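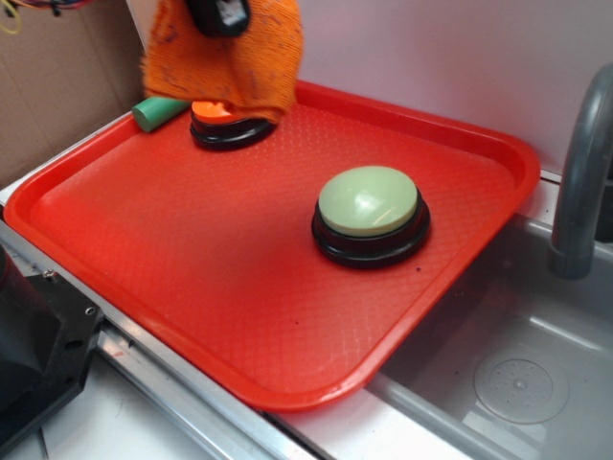
Where Does Dish Soap Get Its Bubbles?

Go and look at a greasy plate. Run some water over it. The water slides off the grease and leaves it sitting there looking pleased with itself. You could do this all afternoon and the plate would still be greasy, and a grown-up would ask why the tap was on.

Water and grease don't mix. Water is made of very tiny pieces called molecules, and water molecules like to stick to each other. They don't care for grease at all. If you have ever seen oil floating on top of soup, you have seen two things refusing to share a room.

Dish soap gets them to share. A soap molecule is long and thin, a bit like a tadpole. Its head loves water. Its tail can't stand water but gets along very well with grease. So when you squirt soap on the plate, all the tails dive into the grease and all the heads stay outside in the water. Soon each blob of grease is surrounded by soap, and off it floats down the drain.

So what are the bubbles for?

Mostly, they are for fun. Bubbles happen when air gets trapped inside a very thin skin of soapy water. Plain water pulls itself together too tightly to stretch into a skin that lasts. Soap loosens that pull. Stir in some air with a sponge and up they come, along with a beard if you are that sort of person.

A sink with a mountain of foam isn't always cleaner than a sink with a little. Plenty of people don't believe this. They squeeze the bottle until it makes a rude noise, and then spend ages rinsing.

Try it yourself

You need a shallow dish, some water, ground pepper and one drop of dish soap. Ask before you take the pepper.

Pour the water into the dish and let it go still. Shake pepper all over the top. Poke the middle with a clean finger. Nothing much happens, except that you now have a peppery finger. Wipe it off, put the drop of soap on your fingertip and poke the water again. The pepper shoots away to the sides! The soap has weakened the pull in the middle, and the stronger pull at the edges drags the pepper outward.

It only works once. To do it again you have to wash the dish, and you already have the soap out, so your family may suggest you keep going and do the rest of the dishes too.

Words to know

Molecule: a very tiny piece of something, much too small to see.
Surface tension: the pull that holds the top of the water together.
Grease: what is left on the plate after the good part is gone.

Last updated 7/13/23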